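Can machines do chores yet? Thread. I spend my working week on this question and the short answer has not moved much since last year, but the long answer has.

First, terms. By a chore I mean a job with no fixed start and no fixed end state. Clearing a counter. Sorting returns. Putting the small parts back in the right bins after a shift. Dishwashers and robot vacuums don't count here. They are good machines, but in both cases a person does the handling beforehand.

On the shop floor the easy part has been done for decades. Same part, same pose, same pallet, all day. You bolt an arm down, teach it a path and fence it off. The moment the part arrives in a random pose you are buying a vision system, and the moment there are several kinds of part you are buying an integrator's time.

Example from a job I looked at in the Trolside building. Kitting cell, mixed plastic parts in open tubs. The arm was fine on anything opaque and boxy. Clear parts went to a person at the end of the line. That person was there before the arm and is still there.

Clear plastic is worth a post of its own. Most depth cameras project a pattern or time a light pulse. Transparent material lets a lot of that through, bends some of it and reflects the rest somewhere else. The depth map comes back with holes in it, or with the table where the wall of the tub should be.

Glossy things fail the other way. You get a highlight that moves when the camera moves, and a surface fit that moves with it. A matte grey cube is a lovely object. Kitchens contain very few of them.

Then grippers. Two parallel fingers cover more jobs than people expect. They are poor at spheres. A flat jaw meets a ball over a very small patch, so if you close a bit off centre, the ball squirts out sideways. Soft pads help. So does closing slowly, until somebody asks about cycle time.

Suction is quicker on boxes and useless on a tea towel. Five-fingered hands look great and break often. For household work my money is still on two fingers per hand and two hands.

Why two hands? Because one holds the container and the other does the work. Watch anybody tidy a bench. The second hand steadies, shifts, lifts a lid, gets out of the way. A single arm has to do all that in sequence, and every regrasp is another chance to drop something.

Which brings me to data. There are a few ways to get a machine to learn this sort of handling. You can write the behaviour by hand, train in simulation, drive the arms remotely, or put the grippers in a person's hands and record what the person does.

I've come round to the last one. Remote driving is slow, and the operator can't feel much. A person holding the gripper still has wrists, elbows and good judgement, while the fingers touching the object stay the same shape the robot will have. You give up the fingertips and keep everything else.

The catch is that a human arm reaches places and angles a robot arm won't. If the demonstrator twists an elbow up around their ear, that demonstration is no use to an arm with a joint limit there. So you end up coaching people to move in a slightly stiff way.

Batch size matters too. A set of 700 demonstrations of one small task sounds like plenty. Split it by object, by container position and by which hand does the pick, and some of the boxes are nearly empty.

The task I'd start anyone on is pick up a small thing, put it in an open tub. It has a grasp, a carry, a rim to clear and a release. It also has every problem listed so far if you choose the ball and the tub badly, or well, depending on what you're after.

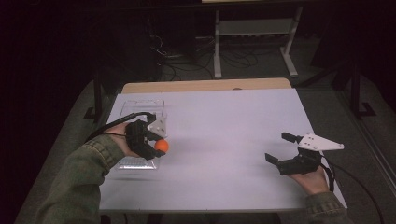 Orange ball in the left gripper, at the rim of the clear tub. Right gripper open.

Note the idle hand. Idle isn't a null action for a learner. If the free gripper drifts in the demonstrations, the policy learns to drift. Park it open, same side, every time, or accept the noise.

Cables are the other thing I'd budget for. A tethered gripper gives clean power and a steady signal, and it also pulls on the wrist. Small effect on a short reach, bigger on a long one.

Scoring. Please don't report one success rate. Report the grasp, the carry and the release separately. A release that clips the rim is a different fault from a grasp that slipped, and the fixes have nothing in common.

The write-ups from Andby and Distum both quote one number. I can't tell from either where the failures sit, so I can't compare them. Huttunen breaks it out by stage and is the only one of the three I'd hand to a customer.

So, yet? Bin to bin with known rigid parts, yes, today, with a budget. Loose tidying on a shop bench, in trials, with a person close by. A family kitchen on a weeknight, no.

I'll post stage-by-stage figures for clear tubs against opaque ones in May.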